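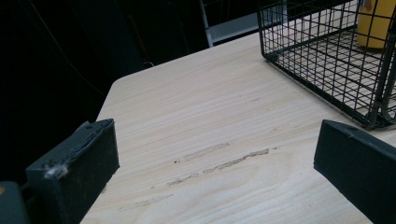
Four months now with the Mansour hand-held gripper and I'm sending it back for the second time, so here goes. Bought the kit to record pick and place tasks for a small arm we run at Rilldale, sorting bits out of baskets mostly. Paid 1184 for the set, two finger pads included, spare pads extra (of course). Headline fault: the jaws drop below where you set them and drag on whatever's underneath. My bench has a nice pale woodgrain top and there's now a band of grey scuffs across the middle, running more or less along the grain, longest one just right of centre. The pads haven't come out of it well either. Top edge of the left one is rough and pitted, and it picks up fluff like nobody's business.

So what goes wrong. There's a height stop on the carriage, a little clamp with a thumb screw. You set it, you do your runs, all fine. Then after a while the screw backs off. No click, no warning, nothing on the screen. Next squeeze the fingers close lower than they should and you're scraping. First time it happened I thought I was just tired and leaning on it. Second time I marked the clamp with a pencil line and did 80 closes without touching the screw. Line had moved. Not by much but enough.

Worse than the bench is what it does to the arm. The arm copies what the tool recorded, so if the tool was sitting low, the arm goes low. In December ours came down on the bench at full speed because of one bad batch of recordings, stalled, and then didn't let go. Jaws stayed shut and kept pushing. I hit the stop button. Lies Vanhove was reaching over to move a basket when it came down and got her sleeve out in time, that's as close as I want to get. Bruised nothing but I was shaking a bit. The arm is a Tronon and to be fair to it, it did what it was told. Its force limit was set too high and that one's on me. It's now at 25 per cent and staying there.

Support. Mixed. First email answered same afternoon, very polite, told me to tighten the screw. I had tightened the screw. Second email, they sent a replacement clamp, which came in a jiffy bag with no instructions and turned out to be the same clamp. It lasted 26 sessions, then the same again. I asked whether there was a known fault and got a link to the general care page. The care page says to wipe the pads with a dry cloth. Thanks.

Things I do like, because there are some:

Grip is good. Flat pads hold a plastic cup without it spinning, also good on boxes and tins.
Light in the hand, you can do a long morning and not have a sore wrist.
Recordings save quickly and I've not lost a single file.
Cable is long enough to get round the far side of the bench.

Things I don't:

The height stop, see above. Needs a locking nut, a penny part.
No alarm when the stop shifts. The software knows how high the tool is, so why not tell me??
Pads mark easily. Mine had a nick in the corner within the first fortnight.
Fluff. Clean them before every run or it gets between you and the thing your picking up.
Thin manual, and the safety page is all about batteries.

What I do now, if you've got one and are stuck with it: dab of thread lock on the screw, pencil line across the clamp, check the line before each batch. Throw away any recording where it's moved, don't try to fix it afterwards. And play every new batch back on the arm at slow speed first, with hands and sleeves well out and somebody on the stop button.

Tried the Stitmont one at a friend's workshop -- heavier, uglier, costs more, but the stop is a proper pin through a hole and it can't creep. If the refund comes through that's where the money is going.

Two stars. Would of been four with a better screw. Will update when they reply.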